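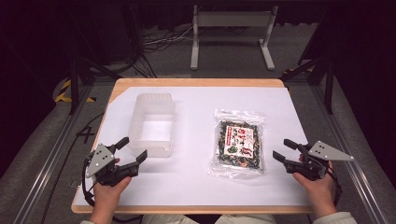

A packaged food product with Japanese-style lettering on its label, next to an open plastic container.

Skenham to require English labels on repackaged imported foods

Grocers in Skenham who split bulk shipments of imported food into smaller bags will have to add an English ingredient label to each one under a rule the town council approved Tuesday night.

The rule takes effect in December. It covers dried goods, snacks, seasonings, tea and candy that are repacked inside a store and put out for sale. Food that arrives from the distributor already labeled in English is not affected, and neither are restaurants.

The vote was 6 to 2.

Under the rule, a label must give the name of the food, its ingredients in order of weight, the name of the store that packed it and a plain statement of any major allergens. Handwritten labels are allowed as long as they can be read. A sign on the shelf will not be enough, even for small bags.

The council took up the matter after the town health office received nine complaints over the past year from shoppers who said they could not tell what was in a product. Most involved sesame, shellfish or fish. Two of the people who complained said they had needed medical care.

Senan Noonan, who runs the town's food inspection program, told the council that stores often get the information they need from their suppliers, usually on a sheet packed in the case. It does not always make it to the shelf.

"The sheet goes in a drawer in the back, and the bags go out front," Noonan said. "Somebody with a shellfish allergy is standing there holding a bag of seasoning, and the clerk is guessing. We want the sheet on the bag."

Inspectors visited 431 food sellers in and near Skenham last year, Noonan said, from supermarkets down to gas stations. Only a small share of them repack imported food, and most of those are family-owned shops along Tarker Street and in the Hadus neighborhood.

Several of the owners came to the meeting. Ctibor Lukáč, who owns a grocery in Hadus, said he supports putting allergens on every bag but thinks the full ingredient list will be hard on shops that sell many products in small amounts.

"I have mixes with 20 things in them, and the supplier changes the recipe without a phone call," Lukáč said. "If I print labels in the morning and a new case comes in the afternoon, now my labels are wrong. Who gets the fine?"

Noonan said a store that copied a supplier's list in good faith would get a warning and time to fix the problem. Fines would start with the second violation — the amount has not been set and will come back to the council in a separate vote.

The two members who voted no said they wanted that number settled first. They also asked for a longer phase-in for shops with only one or two employees. A motion to add one failed.

Pirzada Foods, a wholesaler that supplies many of the Hadus shops, said in a letter to the council that it would send English ingredient sheets by email with each order. The company also offered to supply printed labels for its best-selling items, but did not say what they would cost.

Shoppers who spoke were mostly in favor. One woman said she buys rice toppings and dried seaweed for her children every week and has learned to look up the characters for sesame and egg on her phone. Another said she worried that stores would stop carrying less common items if each one meant more paperwork.

Lukáč said after the meeting that he does not plan to drop anything yet. He expects to cut back on repacking and order more retail-size bags, which cost more per pound. He said some customers, mostly older ones, come in for just a scoop of something and will not want to buy a full bag.

The health office will hold a free training session for store owners at the Skenham library before the rule begins. Sample labels will be available there and at the town hall front desk. Stores can also bring in a supplier's ingredient sheet and have an inspector check the label before it is used — there is no charge for the review.

Complaints about unlabeled food can be made to the health office by phone or in person. Shoppers are asked to keep the bag and the receipt.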